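Home | Trips | Forum | Help

Tyre pressure on the Fallell track?

Nelli Hakala
Heading out to Priltbridge in January in an old diesel wagon – can't wait! What should I drop the tyres to for the sandy bit? 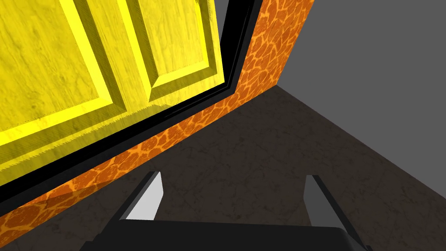

Do I need a compressor of my own? Take one, as the servo at Felness shuts early.

Eskil Hovland
Go down slowly and see how she feels. I did 483 km out there and loved every bit of it!

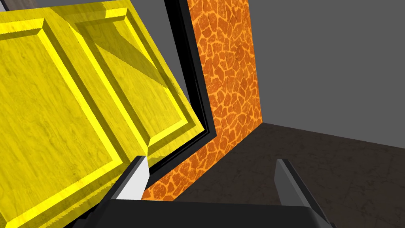 Air back up before the gravel, though, or you'll cook the sidewalls – and carry 2 spares if you've got the room.

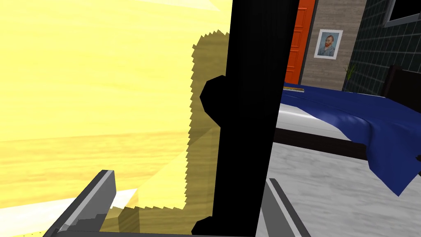

Séverine Royer reckons the creek crossing matters more than the sand, so walk it first.

Comments
Sointu Turunen: Fuel's dear at Felness, fill up before.
Pirjo Oksanen: Went through with 10 mates, brilliant trip!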